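Lestach Football Club

Lestach Football Club is a semi-professional soccer club from the town of Lestach. The team plays in the Rellard League, which is the second level of the regional pyramid, and its home matches are held at the Yatsenko Ground. The club colors are green and white. Supporters and local newspapers usually call the team "the Millers", after the grain mill that stood behind the north stand until it was taken down.

History

The club was formed by workers of the mill, who had played informal matches against the railroad men for several years before they joined a league. In the early period the team had no ground of its own and used a meadow by the river, where matches were often called off in spring due to flooding. The first official match ended in a defeat against Lolura, and the two towns have remained rivals.

The present ground was opened after the town council gave the club a lease of 50 years on the land between the mill and the cemetery road. The ground is named after the Yatsenko family, who owned the mill and paid for the first covered stand. When the lease came to its end it was renewed under the same conditions, although the council had for some time considered the land for housing.

Lestach won promotion to the top regional level for the first time under the coach Hefin Beddoe, a former defender who had finished his playing career at the club. His team was known for a very careful style of play, with a deep back line and long passes to the wings. It conceded few goals but it also scored few, and the local press criticized it for this even in the season of promotion. The club stayed at the top level for 3 seasons and was relegated on the last day after a draw at Lolura. 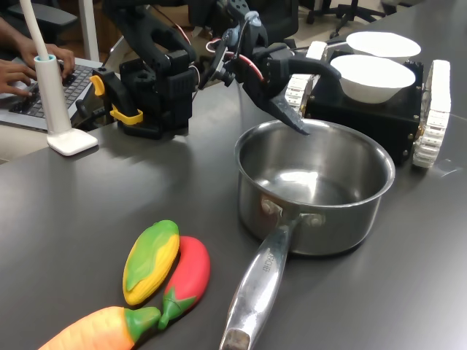 Beddoe left in the summer after relegation and was replaced by his assistant, Yutong Liao. Liao changed the formation and gave places in the first team to several players from the youth section. Results were uneven at the beginning, and the club finished in the lower half of the table in Liao's first season. In the following season the team reached the final of the Rellard Cup, where it lost 2–2 after extra time and penalties. The deciding penalty was saved by the Lolura goalkeeper, who had been a youth player at Lestach.

Women's team

The women's team was founded by Piroska Vass, a physical education teacher at the town's secondary school, and was an independent club until it was merged into Lestach. It plays its home matches on Sunday mornings. Larysa Nazarenko is the record goalscorer of the team and was its captain for most of her career. After her retirement she took over the training of the girls' section.

Ground

The Yatsenko Ground has one covered stand on the west side and open terraces on the other sides. The pitch is slightly narrower than most in the league, and visiting coaches have complained about this on several occasions. Floodlights were installed late in comparison with other clubs of the division, so for many years all evening cup matches had to be moved to Lolura. The dressing rooms are below the covered stand.

Rivalry with Lolura

Matches between the two clubs are known as the River Derby. The league normally schedules the first one of the season in August. The winner keeps a wooden oar, which was given by the rowing club of Lolura and is displayed in the clubhouse of the holder. If the match is drawn, the oar stays where it is.

Club management

The current chair is Svitlana Lysenko, formerly the club secretary. The club is owned by its members, who elect the board every 2 years.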